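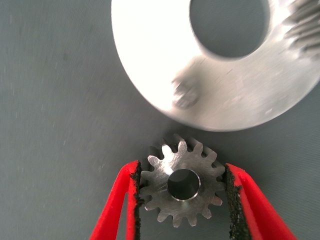
Figure 7.1 A small steel gear held between padded fingers below the rim of a larger aluminium gear. Note that the pads bear on the tips of the teeth.

Chapter 7
Mating Parts: Gears, Pegs and Clearances

After working through this chapter the reader should be able to:
state the position and angle errors that matter when two toothed parts are brought together
explain why a gear is harder to place than a plain disc of the same size
choose between gripping a gear on its teeth, in its bore and on its faces
write a simple search routine for meshing, with a sensible limit on force
judge a demonstration of an assembly cell from the visitor's side of the barrier

7.1 A morning at Ronness

The Ronness works holds an open day each May. Visitors are taken round in small groups, and the assembly cell is the fourth stop. The programme gives it 13 minutes, including questions. Much of this chapter is built on what can be learned in that time by a visitor who knows where to look.

The demonstration task is easily stated. A large gear stands ready. A small spur gear is picked up, carried to the rim of the large one, and moved in until the teeth mesh. The gripper then lets go and withdraws. A person does this without thought, turning the small gear a little between finger and thumb until it drops into place. The robot has to be given each part of that action separately, and each part can go wrong by itself.

Akihiko Tanabe, who set up the cell, begins his talk with the gears in his hands. He asks a visitor to close their eyes and mesh them. Most manage it in a second or two. He then asks them to repeat the task with the elbow and wrist held stiff, and most fail. The point carries over directly to the machine: a stiff arm with a small position error pushes tooth against tooth and stays there.

7.2 The errors that matter

Let the large gear be fixed. The small gear must then be right in five respects before the teeth will engage.

The distance between the two centres must be correct. If it is too great, the teeth touch only near their tips or miss altogether. If it is too small, they bind.

The faces must overlap along the direction of the shafts. Some error is allowed here, as a gear has width.

The two axes must be parallel. This is two conditions, since the small gear may lean in either of two directions. A lean that can hardly be seen is often enough to stop the parts going together.

Finally, a tooth on one gear must face a gap on the other. This last condition is called phase, and it is the one a plain disc does not have. A disc may be turned to any angle and still be placed. A gear may be turned only to one of a limited set of angles, one for each tooth.

The form of the teeth must also agree. Straight teeth and angled teeth do not run together on parallel shafts, however well they are placed. A set of demonstration parts should be checked for this before any program is written.

7.3 Where to hold a gear

Figure 7.1 shows a grip on the tips of the teeth, one finger to each side. The finger pads have a coarse surface, which helps to resist slip. The grip leaves the bore and the uppermost teeth clear. It has two drawbacks. The force is carried on a few narrow tips, and the gear may settle by a small angle as the fingers close, which alters the phase after it has been measured.

A grip in the bore centres the part well but blocks the hole, so the gear cannot be slid on to a shaft while it is held. A grip across the two faces leaves all the teeth free — useful where the gear must go into a tight group of others — but it needs room on both sides.

Moataz Benjelloun, who taught the course from which this chapter grew, used to ask students to draw all three grips before the visit and mark on each the teeth that the fingers would cover. The drawing takes a few minutes and saves a good deal of argument later. It is set as Exercise 7.2.

7.4 What to look for during the demonstration

Stand where the gap between the gears can be seen. The side of the cell is usually better than the front. Watch the last part of the approach and ignore the long moves, however fast they are.

Note whether the arm slows before contact, and whether it turns the small gear to and fro once contact is made. A slow turn under light pressure is the usual sign of a search for phase. If there is no turn, ask whether the angle is found by camera or set by a fixture.

Ask how many parts were run before the doors opened, and how many of those failed. In the Pokeck exercise at the end of this chapter the reader is given a record of 500 attempts with 9 failures and is asked to sort the failures by cause. The causes are not equally likely, and the record gives enough detail to separate them.

Ask also what the cell does when it fails. A cell that backs off and tries again needs a limit on the number of tries. A cell that stops needs someone near it.

7.5 Plan of the chapter

Section 7.6 deals with clearance and the geometry of first contact. Section 7.7 treats force limits, and may be left out by readers who have already covered Chapter 5. Section 7.8 gives the search routine in full. The exercises follow, and those marked with a star need access to a gripper and a pair of matched gears.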